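2 min read

Redach arm and gripper: weekly inspection, with comments
Inspected by: Senan Noonan
Date: January 26, 2024

Before power-up
[x] Stop button pressed and released, arm stays dead until reset. Lovely crisp click on the new one!
[x] Base bolts checked with the torque wrench. All held.
[x] Cable run free of kinks. One tie was getting tight near the elbow, so I swapped it for a looser one.
[ ] Spare fuse in the drawer. Used the last one, more on order from Cao.

Gripper
[x] Both fingers open and close evenly at slow speed.
[x] Finger screws snug. Use the short hex key, the long one fouls the wrist.
[x] Wrist rings wiped down, no play when twisted by hand (power off, please).
[x] Grip force reads 60 N on the gauge, same as last week. I'm really pleased with how steady this has been since the Livska pads went on.

I like to finish the gripper section with the fingers pointing straight up and slightly apart. You can get at both of them from either side that way, and the little notched tabs are easy to brush out.

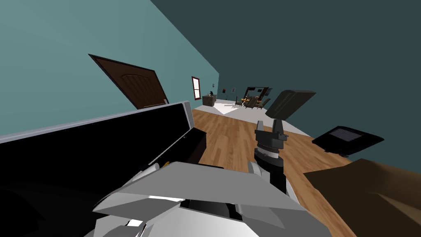
Then bring it down to the home pose at slow speed and keep a hand on the stop button the whole way. Last time the wrist joint was 2 degrees off at home. Re-zeroed it, ran 200 cycles, and it came back dead on every time, which made my afternoon.

Arm
[x] Cover plates seated, no rattle when tapped.
[x] Joints quiet through full travel. Shoulder is so much smoother after the regrease!
[x] Kivow controller log clear of faults.
[ ] Cycle counter reset. Left alone on purpose, I want to see it reach 1,000 first.

Still open: fuses, counter, and a fresh label for the reset key. Full joint service is due in April.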